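Questions fréquentes : essais comparatifs de pinces et de caméras de poignet

Dernière mise à jour : septembre

Quelles pinces avez-vous comparées ?

Deux pinces électriques à mors parallèles, la Gistard et la Vester, montées tour à tour sur les mêmes bras. Les doigts sont ceux livrés par le fabricant, sans revêtement ajouté. Nous avions commencé avec une troisième pince, la Purba, mais sa bride ne laissait pas assez de place au support de caméra et nous l'avons retirée de la campagne. Les quelques mesures prises avec elle ne figurent pas dans les tableaux.

Pourquoi des tâches de cuisine et pas des pièces d'essai normalisées ?

Les blocs et les cylindres ont servi pour les premiers réglages. Ils donnent une bonne répétabilité et renseignent mal sur la tenue d'un manche souple. Dès qu'on passe à un ustensile en silicone, l'objet plie, tourne entre les doigts, et l'effort mesuré au poignet change selon l'endroit où on l'a saisi. Les utilisateurs de l'atelier de Prudberg travaillent surtout avec des objets de ce type.

Combien d'essais ont été réalisés ?

202 essais retenus, toutes tâches confondues. Un essai est retenu quand les deux caméras de poignet et les données articulaires ont été enregistrées du début à la fin. Les essais interrompus par un arrêt d'urgence sont conservés à part et peuvent être demandés.

En quoi consiste la tâche du bol ?

Un bras tient la spatule par le haut du manche, la descend dans le bol jusqu'au contact avec le fond, puis effectue un parcours circulaire le long de la paroi. L'autre bras reste en attente, pince ouverte, et peut venir maintenir le bol si celui-ci glisse. Le bol est vide pendant toute la série comparative. Nous avons fait quelques passages avec de la pâte, mais le nettoyage entre deux essais prenait trop de temps pour en tirer une série complète.

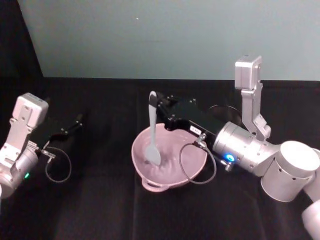
La saisie par le haut du manche est la plus défavorable des positions testées : le bras de levier est long et la moindre erreur d'orientation se retrouve au bout de la spatule. C'est aussi celle qui laisse le plus de dégagement au-dessus du rebord. Avec une prise plus basse, le corps de la pince vient toucher le bol avant la fin du parcours.

Quelle force de serrage utilisez-vous ?

Pour la spatule, nous avons retenu 11 N sur les deux modèles. En dessous de 8 N, le manche pivote au premier contact avec la paroi. Au-dessus de la valeur retenue, la tenue ne s'améliore plus et le silicone garde la marque des doigts. Ces valeurs ne valent que pour cette spatule. Un manche rigide demande un nouveau réglage.

Laquelle des deux pinces recommandez-vous ?

Pour les objets souples, la Gistard. Elle corrige l'effort plus vite quand l'objet se déforme et nous avons relevé moins de rotations du manche. La Vester est plus rapide à la fermeture et son pilote s'installe plus facilement. Pour de la prise et dépose d'objets rigides, l'écart entre les deux ne justifie pas de changer de matériel.

Où placer la caméra de poignet ?

Au-dessus du poignet, sur une équerre, avec l'axe optique dirigé vers l'extrémité des doigts. Nous avons d'abord essayé un montage latéral, plus compact. Il masquait un des deux doigts dès que la pince s'inclinait. Le montage haut impose de vérifier l'encombrement quand les deux bras se rapprochent. Il faut penser à ajouter le volume de la caméra au modèle de collision, faute de quoi le planificateur l'ignore.

Une seule caméra fixe suffirait-elle ?

Pas pour cette tâche. Une vue d'ensemble perd la tête de la spatule lorsque le poignet passe au-dessus du bol. Les caméras de poignet compensent en partie. Nous gardons les deux types de vue dans les enregistrements.

Comment faire passer les câbles ?

Il faut laisser une boucle assez longue pour que le poignet puisse tourner sans tirer sur le connecteur. En contrepartie, cette boucle peut venir toucher les objets posés sur la table. Un collier souple sur l'avant-bras réduit le problème sans le supprimer. Évitez les colliers serrés près du connecteur : nous avons eu des pertes de communication intermittentes dont la cause était une contrainte à cet endroit. Après chaque changement de pince, faites tourner le poignet à la main sur toute sa course avant de remettre les moteurs sous tension.

Faut-il un fond particulier ?

Un tissu noir mat sur la table et un mur clair uni nous ont donné les résultats les plus réguliers pour la détection des objets de couleur. Les objets sombres ressortent moins bien sur ce tissu. Pour ceux-là, nous conseillons un support clair. Tendez le tissu, car les plis sont parfois pris pour des arêtes par la segmentation.

Le même contrôleur peut-il piloter les deux bras ?

Oui, et c'est la configuration que nous utilisons. Avec deux contrôleurs séparés, nous observions un décalage entre les horodatages des deux bras, gênant dès que l'un doit réagir au mouvement de l'autre. La synchronisation par réseau le réduit, mais elle demande une vérification à chaque redémarrage.

Quel est le coût d'une configuration de ce type ?

Comptez environ 3 000 euros par poignet pour la pince, la caméra et l'équerre. Les bras et le contrôleur ne sont pas compris.

Peut-on obtenir les données ?

Oui, sur demande adressée à Brijesh Dwivedi, à l'atelier de Prudberg. Précisez la pince et la tâche qui vous intéressent. Les fichiers contiennent les positions articulaires, l'ouverture des doigts, l'effort au poignet et les images des caméras. Les plans des équerres sont envoyés avec les données.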